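Wosa hand-held gripper, pair, with cables
Now supplied with the Guthrie trigger spring

If you have used the Wosa pair for a while you will know what it does well, so we shall come straight to the part most people visit this page for, which is the sticking jaw. Grippers sold before June had a trigger spring that could tire early, and when it did the jaw stayed shut after the finger had let go. It was a nuisance with blocks and cups. With thin, clingy things it was a good deal worse, as a bag that should have dropped came along with the hand and took whatever was near it for a ride.

The fault is slow to show itself. Our own bench pair got through 1867 openings before the first stick, and a pair that came back to us from the Plimard workshop managed only 270, so please don't take a young pair to be a safe one. Bag and bin work is the test we have settled on, one gripper held beside the bin and the other bringing the bag over the rim, and it is a lovely fiddly job that finds a lazy spring sooner than anything else we have tried. 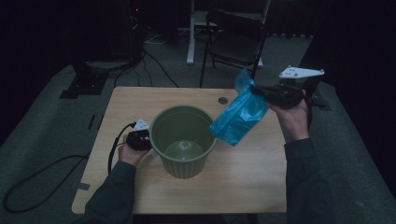 Cletisard wrote in to say that the spring was only half the trouble on their pair, and that the cable had been tugging at the grip each time the arm reached across, so that the trigger never quite came home. They asked whether a new spring would cure it. Quite right to ask, and no, it won't by itself! Leave a good loop of slack down to the floor, keep it clear of your feet, and try the trigger again with your arm at full stretch before you decide the spring is to blame.

If yours is sticking, please stop using both grippers, even if the other one feels perfectly well, and unplug them before you put a finger anywhere near the jaws. A stuck jaw can let go without warning and it does pinch. We will send 2 springs free of charge with a printed fitting sheet, and the job takes 7 minutes with a small screwdriver and a bit of patience (do it over a tray, the old spring likes to fly off).

Pairs with the new spring have a letter G stamped inside the handle. Older pairs can be sent back to us for fitting if you would sooner not do it yourself, and we pay the postage both ways.

In the box: two grippers, two cables, spare spring, fitting sheet.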